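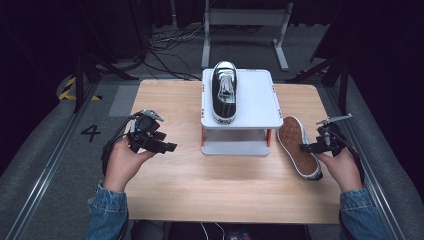
*Two sneakers and a white stand on a wooden table.*

**Minutes of the Dorkthorpe Preserve Society, May**

The Chair, Mrs Renata Żak, opened the meeting at 7 p.m. and reminded members that tasting spoons were to be used once only.

The first matter was the complaint of Mr Musa Iyamu concerning the plum chutney entered by Mr Ifeanyi Ekpo. Mr Iyamu submitted that the chutney contained no plums. Mr Ekpo replied that it had contained plums at an earlier stage, and that after 60 minutes on a low heat they had ceased to be identifiable. A jar was opened. Members tasted in order of seniority.

Mr Seidu Zakaria found cloves, malt vinegar and a quantity of dates. He could not in conscience find a plum.

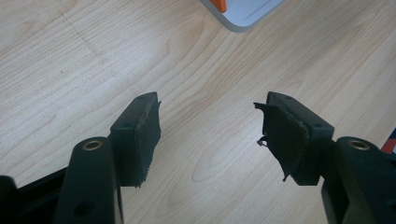
Mr Ekpo then asked leave to read from his late mother's recipe book, and leave was granted. The page called for 552 grams of plums, "or whatever Obi has left on the step". Mrs Żak enquired who Obi was. Mr Ekpo stated that Obi had lived next door, had owned one tree, and had not spoken to the family after the wedding. His mother had used dates from that autumn onwards and had never altered the title.

There was a silence of some length. Mr Iyamu asked whether the jar might be passed to him again.

It was resolved that the entry should stand as plum chutney. Mr Iyamu withdrew his complaint and requested a copy of the recipe, which Mr Ekpo declined to give.

The meeting closed at 8.40 p.m. The jar was not returned.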